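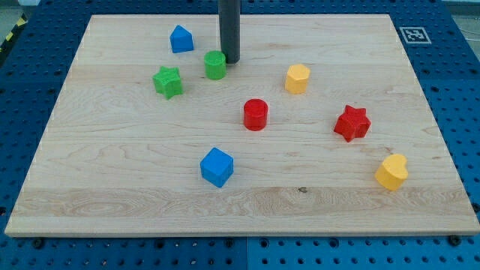

**Ticket 2477** | Opened 12/16/23 | Reporter: Yoon-hee Son | Assignee: Valtteri Suominen

**Issue:** Wooden board rocks on the blue pegboard table. Cylinder rolls when laid on its side. Upright blocks stay put.

**Log**

- Checked table with level. Table OK.
- Pulled board, set it on floor plate. Still rocks. Fault is in the board.
- Straightedge across the grain: bow of more than 1 mm, worst near the small dark knot.
- Flipped board, weighted it for 90 hours at 65 °F. Bow reduced, still present.
- Shimmed one corner with card. Rocking stopped. Star and cylinder both stand.

**Status:** Workaround in place. Replacement board requested from Skinenari, order 1188. Do not sand this one. Isamu Oshima to confirm thickness before it ships.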